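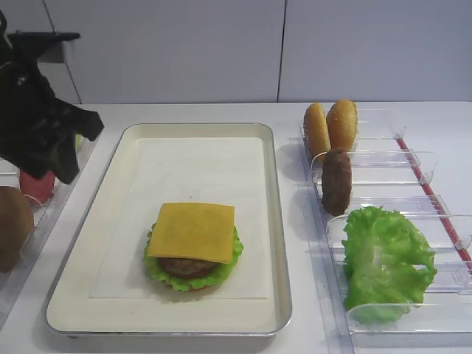
Pirnano Food Service Training Program
Second progress report to the Kulleck Fund

Report date: 9 July 2023
Prepared by: Houda Helmy, program manager
Sites covered: Hartley and Pimia

1. Status

The program is on schedule at Hartley and behind schedule at Pimia. Spending is within the approved budget at both sites. No change to the total award is requested. One transfer between budget lines is requested in section 6.

2. Training delivery

The course has 4 units: food safety, cold preparation, hot line work, and ordering and stock. At Hartley all units have been taught in full. At Pimia the first two units are complete and the third is under way. The fourth has not started.

The delay at Pimia comes from the kitchen exhaust hood, which failed inspection in January. The landlord accepted responsibility for the repair, but the replacement fan was the wrong size and had to be reordered. While the hood was out of service, classes at Pimia were limited to work that needs no burners. The instructor moved the written part of the stock unit forward to use the time, but the practical part depends on a working line and was left where it was.

The food safety unit was revised after the first report. Trainees had been passing the written test and then recording temperatures incorrectly during practice. The log sheet now has a separate column for the time of the second reading, and the instructor signs the sheet at the end of each shift. Errors on the sheet have dropped at Hartley. Pimia has used the new sheet for too short a period to compare.

3. Enrollment and attendance

The approved plan provides 30 places across the two sites. All were filled at the start of the period. Each trainee is expected to complete 300 hours of instruction and supervised practice. Hours are recorded by sign-in sheet and entered weekly.

Attendance at Hartley was steady. Attendance at Pimia fell during the hood closure and recovered after hot line work resumed. Late arrivals at Pimia remain a problem on the early shift. The first bus reaches the stop after the shift begins, so the start time will be moved back by half an hour from the next term.

4. Equipment and supplies

The reach-in refrigerator for Hartley was delivered and installed. The door gasket was damaged on arrival and was replaced under warranty. Sheet pans, cutting boards and probe thermometers were bought for both sites as planned.

Food costs ran above estimate in the cold preparation unit, mainly for lettuce, tomatoes and sliced cheese. Produce was ordered by the case and part of each case was discarded. Both sites now order from the same supplier on the same delivery, and cases are split between them. The cost per session has come down but is still above the figure in the original budget.

5. Employer contacts

Letters were sent to restaurants, school kitchens and one hospital kitchen near the two sites. Several have agreed to take trainees for short placements. The hospital kitchen requires a health screening that was not budgeted. Its human resources office has been asked whether it can cover the cost, and a reply is pending.

Employers asked for more practice in reading tickets and portioning to a written spec. Both have been added to the hot line unit.

6. Budget

The training supplies line is overspent because of the produce costs described in section 4. The travel line is underspent, as the two planned instructor visits to Pimia were combined into one. We request approval to move $1,300 from travel to training supplies. An itemized statement is attached as Appendix A.

7. Work planned for the next period

Complete the hot line unit at Pimia and begin ordering and stock.
Start placements for Hartley trainees.
Confirm the health screening arrangement with the hospital kitchen.
Obtain the final inspection certificate for the Pimia hood and forward a copy to the Fund.
Submit attendance records for both sites with the third report.

Appendix A: Itemized statement of expenses
Appendix B: Revised temperature log sheet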